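Propagation notebook, bench 2
25/08/2022

Semi-ripe cuttings of Lonicera nitida and Euonymus fortunei, taken before nine while the stock plants were still cool. Material from the Horgate hedge only. The Carretero stock has scale on the lower stems, so I left it alone and told Leire.

Cuttings trimmed to below a node, lower leaves stripped, soft tips pinched out. No wounding on the Lonicera. The Euonymus got a thin sliver off one side of the base. Hormone powder on half of each batch, the other half plain. Total 384 in, aimed for 400 but ran out of decent wood on the north side of the hedge.

Mix is equal parts bark fines and perlite, not pressed down. Priya wants to try the same with coarse sand in October, hardwood only. Trays watered from below until the surface darkened, then drained.

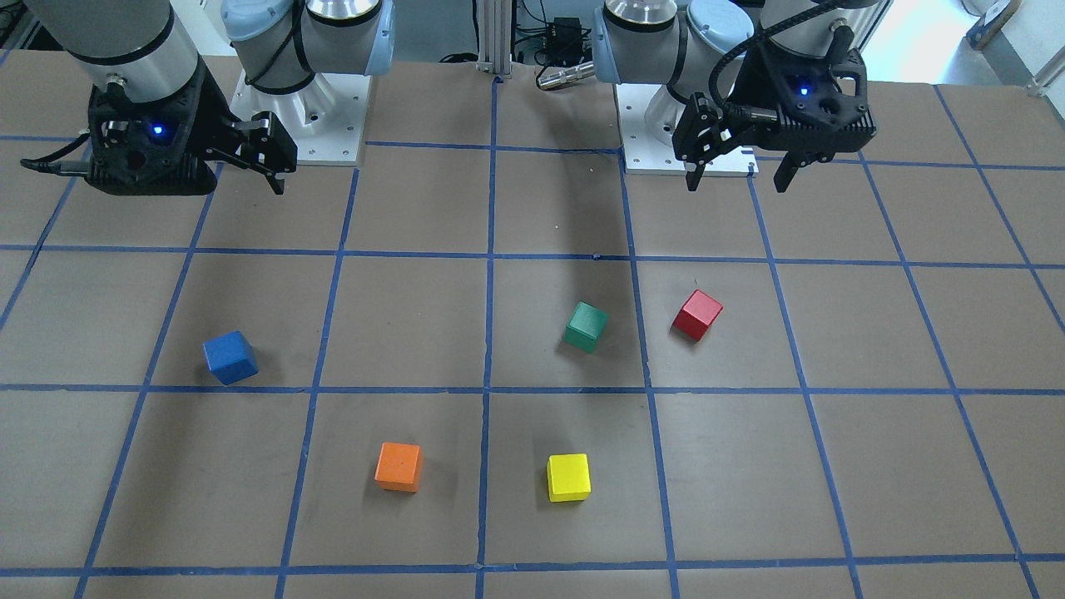

Work surface with blue tape lines, five cubes and the two arms.

Mist set to the short cycle. The Nikmont timer sticks when switched from night to day, so check it by hand each morning until the spare arrives. Shade cloth stays on, double layer at the south end. Bottom heat off for now, nights are warm enough.

Last batch (July Euonymus): roots on most of the treated ones, callus but little else on the plain ones. Botrytis in 3 trays, all from the corner where the vent was shut. Removed the affected cuttings and any fallen leaf, wiped the tray edges, vent now wedged open. Aurelio thinks the mix was also holding too much water there. Possible. The bark in that delivery was finer than usual.

Labels: pencil only. The marker pen from the July batch has faded to nothing on the Harkola row and I had to work out which was which from the leaf margin.

To do
Second bag of perlite, coarse grade
Pot on the rooted Euonymus, 9 cm, leave under shade for 2 weeks
Ask Ignacio whether the scale on the Carretero plants was treated in spring
Sharpen both pairs of snips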